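Lesezeit: 3 Minuten

Voltevholm: Küchenroboter setzt mitten im Versuch aus, Hersteller spricht von »Einzelfall«

Der Roboterentwickler Hamard hat die Erprobung seines Haushaltssystems Nyanda in Voltevholm unterbrochen. Wie das Unternehmen am 6. Oktober 2024 mitteilte, reagierte einer der Arme während eines Greifversuchs 15 Sekunden lang nicht auf den Haltbefehl der Steuerung und fuhr seine Bahn zu Ende. Gestoppt wurde er schließlich von Hand, über den Not-Halt am Bediengerät. Verletzt wurde niemand, zu Bruch ging ein Wasserglas.

Hamard nennt den Vorfall »geringfügig«. Das Wort fällt in der knappen Mitteilung gleich zweimal. Wie schnell sich der Arm bewegte, wie nah der Bediener stand und warum die Software den Befehl überging, steht dort nicht.

Nyanda soll nach den Plänen der Firma eines Tages den Tisch abräumen, Geschirr sortieren und beim Kochen zur Hand gehen. Geübt wird mit Haushaltsgegenständen, mit Schüsseln, Tüchern, Bällen und eben auch mit Gläsern. Im Januar hatte Hamard angekündigt, das System werde noch vor Jahresende in einer Wohnküche mit Bewohnern getestet. Schon damals lag kein unabhängiges Gutachten vor. Daran hat sich bis heute nichts geändert.
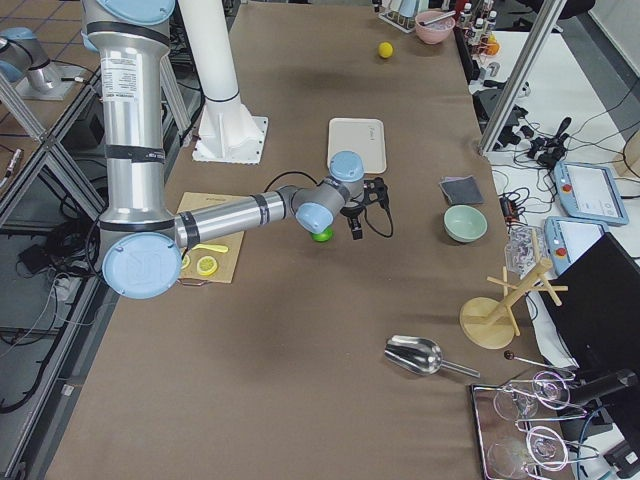 Roboterarm mit schwarzem Greifer über einem grünen Ball, rechts auf einem Tablett zwei liegende Weingläser.

»Wir haben es mit einem Kommunikationsfehler zwischen zwei Softwaremodulen zu tun, der inzwischen behoben ist«, sagt Projektleiter Erasto Tanui. Nach seinen Angaben wurde der Ablauf mit der korrigierten Version 66 Mal wiederholt, ohne dass der Fehler erneut auftrat. Ein Protokoll dieser Wiederholungen wollte Hamard auf Nachfrage nicht herausgeben und verwies auf Geschäftsgeheimnisse.

Kheri Koech reicht das nicht. Die Ingenieurin prüft für das Büro Javow Maschinensteuerungen und war an der Erprobung nicht beteiligt. »Ein Fehler, der in über 200 Betriebsstunden ein einziges Mal auftritt, ist mit ein paar Dutzend Wiederholungen nicht aus der Welt«, sagt sie. Die Zahl der Betriebsstunden stammt von Hamard selbst. Koech stört sich vor allem daran, dass der Haltbefehl offenbar denselben Weg nimmt wie die übrigen Steuersignale. Dass der rote Knopf funktioniert habe, sei das Mindeste. In einer Wohnung stehe aber niemand mit dem Bediengerät daneben, schon gar nicht den ganzen Tag.

Tanui widerspricht. Für den Einsatz bei Privatleuten sei eine eigene Schutzschaltung vorgesehen, die unabhängig von der Software arbeite. Fertig ist sie nicht. Einen Termin nennt er ebenfalls nicht, es werde »mit Hochdruck« daran gearbeitet. Am Test in der Wohnküche hält das Unternehmen trotzdem fest.

Offen bleibt auch, weshalb die Öffentlichkeit erst so spät unterrichtet wurde. Zwischen dem Vorfall und der Mitteilung lagen 2 Wochen. Man habe zunächst die Ursache klären wollen, heißt es bei Hamard. Genau diese Ursache wird in dem Schreiben allerdings mit einem Halbsatz abgehandelt. Ob der vollständige Untersuchungsbericht veröffentlicht wird, will die Firma »zu gegebener Zeit« entscheiden. Bis dahin ruhen die Versuche mit Nyanda nach Unternehmensangaben.

Kontakt | Impressum | Alle Rechte vorbehalten | Nach oben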